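Budget for the Table, Too

Every September, when the shop budgets come around, I get a few notes from folks who have finally talked their boards into a pair of robot arms and want to know which ones to buy. I love these notes, I really do, and I always answer with the same slightly annoying question: what have you set aside for everything else?

When we put together our first two-arm bench at Bronis, the arms were the easy part of the paperwork. We had a quote, we had a line for it, and we all felt very grown up. Then came the small stuff (oh, the small stuff!) and by the time I added up clamps, brackets, cable, cloth to keep stray light out, and a plate to work on, we had spent $2,416 that was not on anybody's sheet. The cloth and its hangers alone came to $863.

The Uvberg people did it better. They planned for six months of little purchases and let the bench crew spend without asking each time, and I think that was plain good sense.

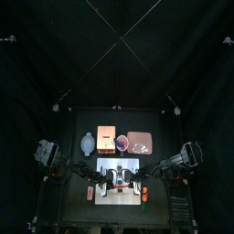 I would also put in a line for ordinary household things, cups and trays and boxes and the like, and then put it in again for when they get scuffed or walk off to the break room. Ours was $144 last year and I have never seen money go further. If your board balks, give up a fancier gripper before you give up that. You can always buy the gripper next year, and by then you'll have a much better idea of which one you want.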